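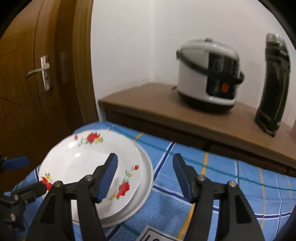

Figure 4-1. Wooden door with lever handle and keyhole cylinder.

Section 4: Adding a Warrant to a Case File

Kwan Docket will let a clerk enter almost anything. This section covers entering a warrant so that the jail, the prosecutor and the judge all see the same one, a small miracle we have been working toward since version 1.

Before you start, have the signed warrant, the case number and your Illska card reader plugged in. Green light means ready. Amber means it is thinking. Red means call the help desk before lunch.

1. Sign in and choose Cases > Open.

2. Type the case number. Leave out the dashes. The old Ulteo system insisted on dashes, and your fingers will remember this for months.

3. Choose Add Document > Warrant, then pick a type: Arrest, Search, Bench or Other. If you pick Other, the system asks you to explain yourself in 295 characters.

4. Enter the issuing judge, the charge and the bond amount. For no bond, check the No Bond box.

CAUTION: Do not type a zero in the bond field to mean "no bond." The jail reads a zero as "free to go," and has been known to act on it.

5. If the person is being held out of state, check Held Elsewhere and enter the holding agency. The extradition clock appears in the upper right corner and starts at 30 days. It can be extended only by a supervisor with a court order attached. Clicking on it does nothing, however hard you click.

6. Scan the signed page. Files over 40 MB are rejected without much sympathy. Scan in black and white and try again.

7. Choose Review, read every line, then choose File.

NOTE: Once filed, a warrant can be recalled but never deleted. Recalled warrants stay in the history, with your initials next to them.

If you see Error 809, another clerk has the case open. In the Gravley annex this is usually whoever sits behind you. Ask them to close it, then repeat step 7.

Sealed warrants follow a different path. See Section 5 before entering one.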